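Print this page | E-mail this page

Progress report to the Vistuvex equipment fund
Project: Pudine cell, tabletop pushing
Prepared by Nia Samuel
Tuesday, April 14, 2026

1. Status

The cell has been in service for the whole reporting period except for 5 working days lost to the wrist clamp. The clamp had crept under side load, and the push rod no longer hung square to the board. It was taken off, cleaned and refitted, and the screws were retorqued in two passes. The rod was then checked against a square at 4 positions. No further creep has been measured.

The working surface is a striped wooden board set on the perforated table. The table carries a regular hole grid, so the board can come off for cleaning and go back to the same place – the earlier arrangement needed a new calibration every time it was moved.

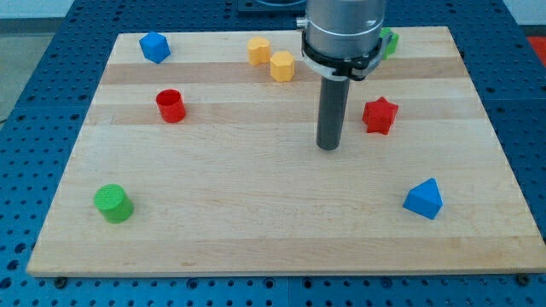 Reading time: 2 min

Tip height is now set with the blocks already on the board. The rod is lowered until the rounded tip is just clear of the wood, and that height is stored as the floor for all pushing moves. The block set mixes shapes on purpose. Cubes and prisms slide predictably, while the star tends to turn when it is pushed on a point, and a cylinder lying on its side can roll away from the tip.

2. Maintenance

The tip is wiped daily and inspected weekly for flats. One rod was replaced after 58 hours of contact time. The replacement came from Jõgi and is slightly longer, so the tool offset was re-entered and the old value removed from the controller. The board is wiped dry only. Solvent raised the grain on the previous one.

3. Open items

Repeatability at the far edge of the board is still worse than at the center. A run of 50 touches per position is planned, first with the present bracket and then with the stiffer one quoted by Wasier. The quote is within the approved parts budget – no additional funds are requested.

The stiffer bracket should be fitted in May. Results from both runs will be included in the next report.

Print this page | E-mail this page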